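Why Is Metal So Shiny?

Look at the back of a spoon. Somebody is looking back at you, and they have an enormous nose. Don't worry, that's you.

Plenty of things bounce light. Your sock does it too, or you couldn't see your sock. But a sock sends light off in every direction, like a kid who has spilled a bag of marbles. Polished metal is much tidier. Light comes in at one angle and leaves at a matching one, so a picture of your nose arrives in one piece.

The tidy bouncing is done by electrons. In metal, some of these tiny specks wander about freely, a bit like cows with no fence. When light hits them they jiggle, and their jiggling sends the light straight back out.
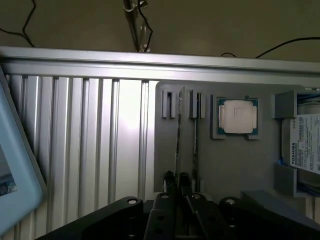
Bright stripes and dark stripes on grooved aluminum rails.

Shape matters as well. A flat strip of metal may throw a lamp's light right into your eyes, while the groove next to it stays in shadow. Same metal, different tilt.

Scratches spoil the trick. Every scratch is a little ditch with sloping sides, and light that lands in it heads off somewhere silly. Enough ditches and your spoon turns dull — still metal, but no use for checking your teeth.

Try it: crumple a piece of kitchen foil, then smooth it out as well as you can. Look for your face before and after. Your nose may now be in 5 places.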